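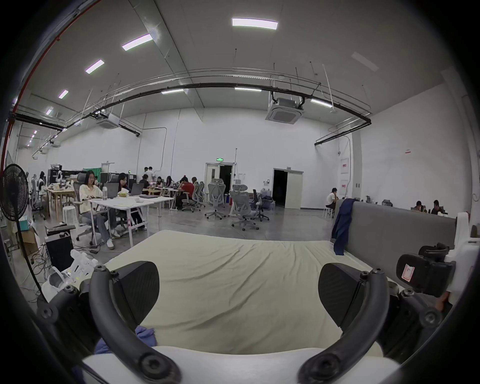
Mitcombe Residents' Help Exchange
Category: Furniture and Bedding > Mattress care

Protecting an uncovered mattress kept in a shared work area

Submitted by Honeylyn Manalo
Status: Open to further answers

Our organization occupies a large open workspace with a bare concrete floor. A large cream mattress and a gray upholstered headboard are kept in the same area as the desks and will remain there until September, when both are to be moved to a furnished unit on Bilmont Street. The mattress has no cover at present. Its fabric has become wrinkled across the top, and staff have fallen into the habit of laying clothing on it and over the headboard during the day.

I would be grateful for guidance on the following matters. First, whether the wrinkling indicates damage or will settle without treatment. Second, what type of cover is suitable for a mattress that must remain accessible during working hours. Third, whether dark clothing left on pale fabric is likely to cause staining. The building is heated, and the windows are opened most mornings. The purchase must be approved by our office, and the limit for items of this kind is $50.

Answer 1
Submitted by Reinhold Rieger
Marked as helpful

Wrinkling of the top fabric is common and does not by itself indicate damage. The outer fabric of many mattresses is fitted with some slack so that it can move with the filling. Smooth the surface by hand from the center toward the edges. If a ridge or hollow can be felt beneath the fabric after smoothing, the filling may have shifted, and the seller should be consulted before the warranty period ends.

With regard to the cover, a zippered cotton encasement is the most suitable choice for a mattress in daily view. It closes on all sides, can be laundered, and allows air to pass. Plastic storage bags are intended for transport. They should not be left on for a period of months in a heated room, as moisture may collect inside. Measure the depth of the mattress as well as the length and width before ordering. Returns of encasements are very often the result of an incorrect depth.

Dark clothing may transfer dye to pale fabric, particularly if the clothing is new or damp. Navy and purple items deserve special caution. The simplest remedy is to provide a coat rack. Should a mark appear, blot it with cold water and a small amount of mild detergent on a white cloth. Do not rub the mark and do not saturate the fabric.

The headboard should be vacuumed monthly with an upholstery attachment. Garments should not be hung over it for long periods, as zippers and buttons can pull the threads.

Answer 2
Submitted by Wim Mertens

Put a fitted sheet on it. We did this for a whole year and it was fine.

Answer 3
Submitted by Ilse Mertens

The previous answer omits that the sheet was washed every week and that a quilted pad was placed beneath it. A sheet alone offers no protection against spilled coffee, which is the principal hazard where people work nearby.

I would also advise attention to the floor. Concrete can hold moisture, and a mattress placed directly on it should be raised on slats or a low frame. If the mattress already stands on a base, please disregard this point.

Comment on Answer 3
Submitted by Honeylyn Manalo

Thank you. A request for a cotton encasement and a coat rack has been forwarded to Ms. Pisharody for approval. I will confirm the depth measurement before the order is placed. Does the quilted pad need to be removed for the move?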